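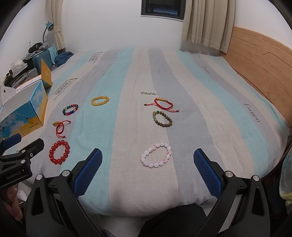 Bracelets on the striped bedspread, the pink-and-white one nearest.

Javov Arena, rink check before the holiday tournament
Filled in by Dagim Tsegaye, 2021-12-30

Right, I've done the full walk round with the skates off and a torch in my pocket, and I've put my comments under each line so you're not ringing me at breakfast. Mostly good! A couple of things need sorting before the Pisteder lads get on the ice for warm-up.

ICE SURFACE

Ruts and gouges filled: OK
Two nasty ones by the far blue line, both packed and shaved. I went over them twice with my boot and they feel level.

Goal posts seated on pegs: FIX
Home end is lovely. At the away end the left peg wobbles if you lean on the post, and a big goalie will do more than lean. There's a spare peg in the workshop, top drawer, under the tape.

Creases and lines clear: OK
A bit faded round the centre spot but any referee can read it. Repainting can wait until March when we take the ice out.

BOARDS AND GLASS

Panels checked for cracks: OK
All 76 of them, yes, I tapped every one.

Panel clips tight: FIX
Number 54 rattles. It's the one behind the penalty box, so it gets thumped all night long. I've nipped it up by hand but it wants a proper spanner on it.

Gates latch from the bench side: OK
The visitors' gate is stiff and you have to lift it slightly as you pull. Tell their bench, or they'll be stuck halfway through a line change shouting at each other.

Netting behind both goals: OK
I found one small hole near the top and tied it off with cord. Not pretty, but a puck won't get through.

BENCHES AND CHANGING ROOMS

Rubber matting flat: FIX
Curled up again outside room two. Anyone walking on blades will catch it. More tape for tonight please, and can we talk about new mats some other time?

Showers and drains: OK
Room one takes ages to run warm, same as ever.

First aid box stocked: OK
I put in fresh ice packs and another roll of strapping. The stretcher is on its hooks by the ice machine door, and please leave it there this time.

STANDS

Exits unlocked and lit: OK
The bulb over the Worku Road exit was flickering so I swapped it.

Seats secure: OK, nearly
Row F has a loose one on the aisle. I've taped it off, so the home side is down to 125 for selling. The away block stays at 70.

Steps gritted outside: NOT DONE
No point doing it this early. Whoever opens up does it, and the grit is in the yellow bin.

ICE MACHINE

Fuel, blade and water: OK
Fresh Jarnix blade went on this morning and it cuts beautifully, best sheet we've had all season if you ask me (and I know you didn't).

Reversing beeper: OK
Very loud. Sorry to the figure skaters.

So that's the peg, the clip and the mat to do before doors. Initial next to each one when it's finished and leave the sheet on the hook in the office. My phone's on until the first face-off, then I'll be in Row G with a pie.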